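## 4. Installing the Countertop Scale Module

The Arruda module runs on a flat, rigid surface. Complete Section 3 (battery and feet) before you start.

1. Choose a spot at least 12 inches from a cooktop or sink.
2. Wipe the surface and let it dry.
3. Set the module down with the display facing you. Press each corner in turn. If it rocks, turn the foot at that corner until it stops.
4. Hold **ZERO** for two seconds. The display shows `0 g`.
5. Place the 500 g check weight in the center of the plate. A reading from 499 to 501 is acceptable.
6. If the reading is outside this range, run calibration (Section 6).

**Note:** Stone and tile often have a slight slope. The module corrects for a tilt of up to two degrees. Beyond that it shows `Err 116` and stops weighing.
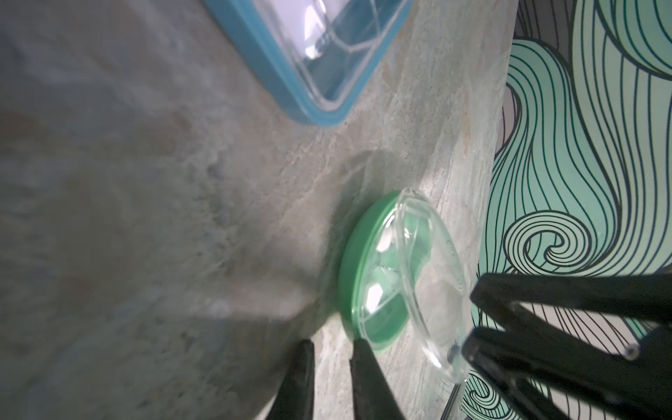
*Fig. 4-1. Stone-patterned countertop with glass and plastic containers.*

### 4.1 Storing a container weight

1. Place the empty container on the plate, without its lid.
2. Wait for the steady mark to appear.
3. Press **TARE**, then a memory key from 1 to 6.
4. Remove the container. The display shows a negative value. Press **ZERO** to clear it.

Lids are weighed separately. To include one, put it on before step 2.

**Caution:** Do not leave a load on the plate overnight. A constant load shifts the zero point and shortens the life of the sensor.

**Caution:** Use only the Wirkow power adapter supplied. Other adapters can damage the charging circuit.

To erase all stored weights, hold **TARE** and **ZERO** together until `CLr` appears.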